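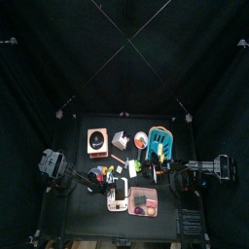 What is the best way to store play kitchen pieces that have come from several different sets?

Store them by the activity they are used for, with one bin per activity and a small closed box inside each bin for the smallest pieces. Keep a piece with its original set only when the set cannot be used without it.

Sorting and Storage of a Mixed Toy Lot
Final report, Household Materials and Storage
Submitted June 3, 2022
Adviser: Callum MacBrayne

1. Background

The Wirico toy library lends play sets to families and to small day care programs. Sets go out in cloth bags and come back in the same bags, but the contents drift. A carrot leaves with the cooking set and returns with the tool set. Over a few years the library built up a mixed lot of 287 pieces that could no longer be lent because no one could say which bag they belonged in. The lot was kept in two deep tubs in a storage room at Hegazy Hall.

The library asked for three things: an inventory of the lot, a sorting rule that a new helper could apply without training, and a bin layout that fits the existing shelves. The budget covered labels and small boxes only. New shelving was outside the project.

2. State of the lot

The tubs held mostly kitchen and household play pieces. The larger items are easy to name. There is a beige record player with a round black disc on top and a red-brown drawer at the front. There is a teal dish rack with an orange rim, which had a yellow sponge in it when it was set out on the table, and a white frying pan with a carrot and a green leafy vegetable in it. A white appliance with a dark panel and a strip of small buttons was entered as "appliance, countertop" after a short argument over whether it was a coffee maker.

The small items are the real problem. They are light, they slide to the bottom of any container, and many have no obvious parent. A green bell pepper is plainly food. A yellow piece on its own could be food, a wheel, or part of a puzzle. In the first pass through the tubs, most of the working time went to pieces of this kind, and most of the later errors came from them too.

3. Sorting rules tested

Two rules were compared.

Rule A, by original set. Each piece is returned to the set it was sold with. The library has paper sheets for 18 sets, and the sheets list contents by name but have no drawings. The sorter reads the sheet, finds the pieces, and bags them.

Rule B, by activity. Each piece goes to one of five bins: cooking, washing up, tools, music, and loose parts. The sorter does not need the sheets. A piece that could fit in more than one bin goes to loose parts.

Both rules were tried by the same group: Smaranda Ilie, Fiona Kerr, and the author. Each person sorted the lot on a dark tabletop covering, working from the tub to the table and then from the table to the bins. After each trial the pieces were mixed again and returned to the tubs.

Rule A was slow. The names on the sheets are short ("pan, small" or "vegetable") and several sheets use the same name for different pieces. Sorters often put a piece down, picked up another sheet, and then forgot the first piece. Rule A did produce complete bags for a few of the sets with very distinct parts.

Rule B was faster for every sorter, and the three results agreed closely for cooking, washing up, and music. They agreed less for tools. The loose parts bin filled up quickly, and by the end of the first trial it was the heaviest bin. That was expected, but the bin was then no better than the original tub.

4. Changes to Rule B

The loose parts bin was split by size with a plain card template. A piece that passes through the opening in the card goes to a small closed box. A piece that does not pass through stays in the open bin. Firkalix snap boxes were bought for the small pieces. They have a clear lid, and the lid can be opened with one hand.

A second change concerned containers that already hold something. The pan with food in it and the rack with the sponge had been emptied by one sorter and left as they were by another. The revised rule says to leave a filled container filled if everything in it belongs to the same bin. Food in a pan stays in the pan. A tool in a pan comes out.

A third change was the order of work. Large pieces now go first. Once these are off the table, there is more open surface, and small pieces can be spread out in a single layer. 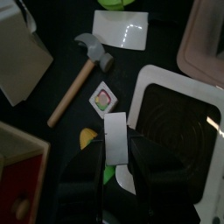

Dorottya Medve

5. Small and flat pieces

The pieces that gave the most trouble under the revised rule are shown as a group with the toy hammer. The hammer itself is simple. It has a gray claw head and a light tan wooden handle, and every sorter put it in tools. The pieces next to it are harder. The small white square tile has a multicolored inset with rings of red, pink, green, and yellow. It went to music once (read as a small record), to cooking once (read as a plate of food), and to loose parts once. The yellow half-disc had a similar history.

White cards were a separate case. A flat card with a glossy face reflects overhead light, and on a dark surface it can be spotted at once. A matte card is duller and is easier to miss when larger pieces stand around it. None of the paper sheets mentions cards by name. They were first treated as packing scrap, and one sorter threw several into the recycling before being stopped. The rule now says that no card is discarded during sorting. All cards go to a single envelope in the loose parts bin, and the library staff decide on them later.

The dark covering helped with pale pieces and hurt with dark ones. White and yellow pieces were found quickly. Pieces with dark parts were passed over more often, mainly near the edges of the table where the light was weaker. A two-tone covering, dark on one half and light on the other, was proposed by Raluca Dumitrescu at the review meeting in May. It was not tested.

6. Bin layout

The shelves at Hegazy Hall are fixed and shallow. Deep bins do not fit unless turned sideways, and a bin turned sideways hides its label. The layout uses shallow open bins with the label on the short side.

Cooking is on the middle shelf at the height of a seated child. It is the bin most often asked for.

Washing up is beside cooking. The two are usually borrowed together, and the dish rack takes up most of its bin, so the sponge stays inside it.

Music is on the top shelf. The record player is bulky and should be lifted with both hands. Nothing is stacked on the disc.

Tools are on the bottom shelf, with long pieces laid corner to corner. The hammer fits only in this position.

Loose parts are on the bottom shelf next to tools, with the snap boxes and the card envelope inside.

Labels carry a word and a line drawing. The drawings were made by Fiona Kerr and are kept in the project folder at Groltonach, where they can be reprinted in any size. An early version used photographs. Children at the trial session looked for the exact piece in the photograph and put nothing else in the bin, so photographs were dropped.

7. Limits

The three sorters knew each other and talked while working, although they had been asked not to. Agreement between them is therefore likely to be higher than it would be among strangers. The trials were also run in a fixed order, Rule A before Rule B, and some of the gain in speed must come from practice with the pieces.

No wear or safety inspection was made. Small pieces were separated by size for storage, and the card template is not a choking test. The library should apply its own procedure before any of the small boxes are lent.

The sheets for the original sets were not corrected. A few of the bags completed under Rule A were kept as complete sets and taken out of the mixed lot, and these are marked on the inventory with the letter S.

8. Handover items

Inventory, printed and bound, one copy.
Card template, with a spare.
Label drawings, master sheets.
Rule B, revised, on one page for posting at the sorting table.
Envelope of unassigned cards, sealed, for Wirico staff.
List of pieces on which the sorters disagreed, with the bin each sorter chose. The square tile is the first entry.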